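The Part in the Tray 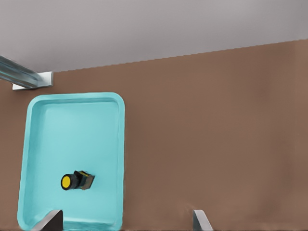
Blue tray, one part, gripper open. From the Prercombe entry.

I joined robotics because I had dropped Drama and the form needed something in the box. I want that understood before anyone reads the newsletter, where it says I had a lifelong passion.

There was no robot. That was the first thing I noticed. There was a room with a long bench, a row of computers older than my sister, and Mr Sarantis, who taught Year 9 maths and wore the same green jumper until August. On the whiteboard he had written HENNESSY SHIELD and under that, in smaller letters, his own name, Lambros Sarantis, Coach, in case we got lost.

"Where is it?" I asked.

"Where's what?"

"The robot."

He turned one of the monitors round. It showed a brown table from above, with a blue tray on it and a little black thing lying in the tray. Two grey fingers poked up from the bottom.

"That's a cartoon," I said.

"It's a simulation."

Jodie Prentice, who had been in the club since Year 7 and had opinions about people who hadn't, said the physics was very good. I said the table didn't even have a proper edge. It didn't. Where the brown met the grey it went in steps, like the stairs on an old video game. Jodie said the edge of the table was not the task.

The task was the part. You had to write the instructions so that the hand came down, took hold of the part, lifted it out of the tray and set it down on the open side of the table. The part was a short black cylinder with a yellow face, stuck to a block, and it lay on its side. We called it the doorbell for a while, then the lens, then just the part. Mr Sarantis said the first round was marked on the simulator alone. Each school's code got 100 tries, with the part turned a different way each time, and the best four schools would go to Farkcombe and run the same code on a real arm.

"The same code," I said. "On a real one."

"That's the idea."

"And it just works, does it?"

"That's what we'd be going to find out," he said, and gave me a login.

The program was called Skuner. It came with a manual that had been translated by someone in a hurry. To close the hand you did not write close. You wrote a number for how far and another for how hard, and the second one had no units. I asked Mr Sarantis what it was measured in and he looked at the manual for some time.

"Hardness," he said.

My first go, the fingers came down on the rim of the tray and stayed there, shivering. My second go, they closed on nothing, lifted nothing with great care and put it down on the far side of the table. Skuner gave me a green tick for that, as I had not technically dropped anything. I showed Jodie the tick.

"You need to turn the grasp check on," she said.

"Why would it be off?"

She didn't have an answer for that, and I'll admit I enjoyed it.

We went on like this through the wet part of the year. There were five of us and then there were three, once rowing started up. Jodie did the part of the code that found which way the thing was facing. A small silent boy called Tam did the moving. I did the closing, mostly as a result of having complained about it.

What I learned about closing is that everything depends on where you take hold. If you went for the round bit, it rolled. Not always. It would sit there in the fingers looking perfectly happy and then somewhere over the rim it would turn, slowly, and go. If you went for the block you were all right, but the block was on an angle half the time and the fingers came down straight, so you got one corner. Tam fixed that by twisting the wrist before it dropped. He did it over a weekend and didn't mention it. I only found out when I ran mine and the hand turned by itself, and I thought I had broken something.

By the end of term we could do 19 tries without a drop. Then number twenty would come up, with the yellow face pointing straight at the corner of the tray, and the fingers would jam between the part and the wall.

"It's cheating," I said. "It's putting it where there's no room."

"A real one might end up there," said Mr Sarantis.

"A real one would slide if you bumped it."

"So would this one. Have you bumped it?"

I hadn't. It had not crossed my mind that you were allowed to. I spent two lunchtimes writing what Jodie insisted on calling a nudge strategy, which was one finger, half closed, pushing the block away from the wall before the grip. It looked awful. It looked like somebody poking a dead mouse. The first time it came off, Tam said "ha", and that was the most I had heard from him all term.

I would like to say I came round at that point. My mother thinks I did. She asked me at tea how the robot was going, and I told her again that there wasn't one, there was a picture of one, and that we were going to be very good at picking up a picture. She said that sounded nice.

We came third on the simulator. Out of how many schools I was never told, and I did ask.

Farkcombe turned out to be a college hall with a sprung floor and a canteen that shut at one. The arm was bolted to a bench at the far end with tape on the floor to keep us back. It was smaller than I expected and a good deal louder. There was a blue tray, near enough the right blue. There was a part. When I was allowed to hold it, it weighed almost nothing, and I thought of all those weeks on the number that had no units.

"It's lighter," I said to Mr Sarantis.

"Than what?"

"Than I thought."

"What does Skuner say it weighs?"

None of us had ever looked. Jodie got the laptop out and it took her the whole of the team before us to find the page, and when she found it the box was blank.

I said we should turn the hardness down. Jodie said we had entered the code we'd entered and you were only allowed to change one line. Mr Sarantis said that if we were only allowed one line we had better choose it, and went to see about the canteen. I have wondered since whether he did that on purpose. I suspect he was just hungry.

We argued in whispers behind a stack of chairs. Jodie wanted the line for the lights, since the hall had windows down one side and she was worried the yellow would wash out. I wanted the hardness. Tam, when we finally asked him, said the tray was too far left.

"Too far left of what?"

"Of ours," he said.

We looked. He held his thumb up at it like a painter. I couldn't see any difference at all and I told him so. Jodie couldn't either, but she had known him longer than I had, and she gave him the line.

Each school got 24 tries on the real arm. Ours started badly. The hand came down beside the part and the whole bench thumped, and a man with a lanyard wrote something on a clipboard. The second one it got, lifted, and put down on the bare side of the bench, a bit crooked. The third it got. On the fourth it squeezed so hard the part shot out sideways and went under the tape and a little kid from another school brought it back.

"Hardness," I said.

Jodie said, "Shut up."

It went on like that. I stopped keeping score. Somewhere in the middle the part finished up against the wall of the tray, yellow face to the corner, and the hand stopped above it for so long that the man put his pen down. Then one finger came out, half closed, and gave the block a shove. It was much uglier than on the screen. It scraped. The part moved over a little and the hand went down and took it.

Mr Sarantis had come back by then with four pies in a paper bag. He asked what he'd missed and Jodie started telling him, all of it, from the lights onwards, while the arm went back to its starting place and waited.

We came fourth. There were four schools. The newsletter said we had reached the final four, and I suppose we had.

The next Tuesday, or whichever day it was we had club, I logged in to take my name off the machine. The table was up as usual, brown, with its bad edge. Somebody had left the part on its side in the tray. I found the blank box for the weight and typed in a number, and ran it, and it dropped it. I tried a smaller one. Tam pulled a chair over and sat down without saying anything, and Jodie said that if I was going to do that I could at least write down what I'd changed.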